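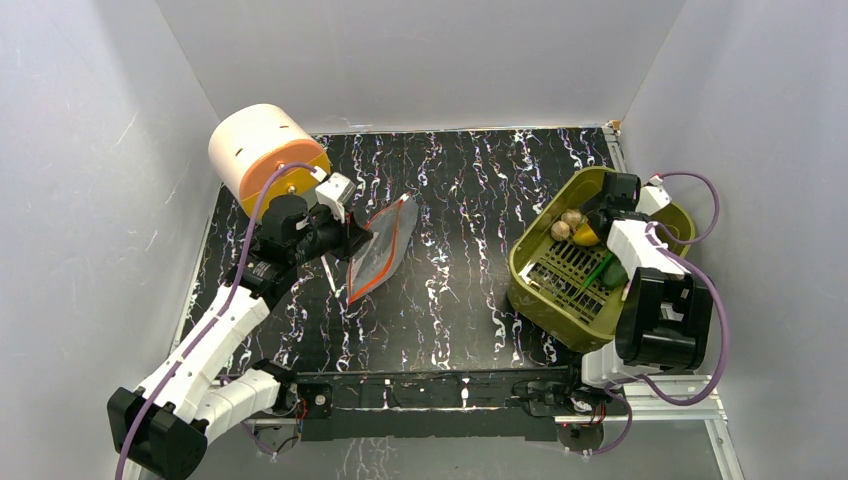
# Lovberg Packing Bench: Progress Report, January

## 1. Bench and materials

Work in this period was limited to the bagging station. The tabletop is glossy black with a marble-like pattern of thin white and lavender veins, closed in on three sides by pale gray walls. No changes were made to the enclosure.

The clear bag with the orange-red edging remains the standard bag for the trial. When it stands open, the edging marks the outline of the mouth, which was the main reason for selecting it in the Fondunitz comparison. Without the edging, the dark surface shows through the film and the opening is hard to locate. The olive-green plastic basket stays on the right side of the tabletop. Its tall smooth sides and thick rim have not been modified.

## 2. Work completed

- 462 bagging cycles logged under the Tazi procedure, revision 2.
- Opening step rewritten. The bag is now taken at the left side of the mouth first.
- Basket position fixed for all cycles. Earlier runs allowed it to drift toward the back wall, and those results are reported separately.
- Log sheet shortened to one page per session.

The cumulative total since the start of the grant is 1131 cycles. Of these, 101 were rejected at review for incomplete log entries and are not used in the results.

## 3. Issues

Glare from the tabletop remains the largest source of repeat work. A matte cover was tried for one session and removed, as it slid when the basket was lifted. A second cover with a heavier backing has been requested from Clolcombe. Delivery is not confirmed.

Bag stock is adequate for the next period. Bags from the newest carton are stiffer along the fold and take longer to open. They will be kept apart from the older stock until the opening times have been compared.

## 4. Budget

Spending is within the approved amount. The bag line is slightly under plan and the bench fittings line slightly over. No transfer between lines is requested.

## 5. Next period

1. Compare opening times for old and new bag stock.
2. Test the heavier matte cover if delivered.
3. Repeat the basket transfer with the basket turned a quarter turn.
4. Issue revision 3 of the Tazi procedure with the new opening step and updated log sheet.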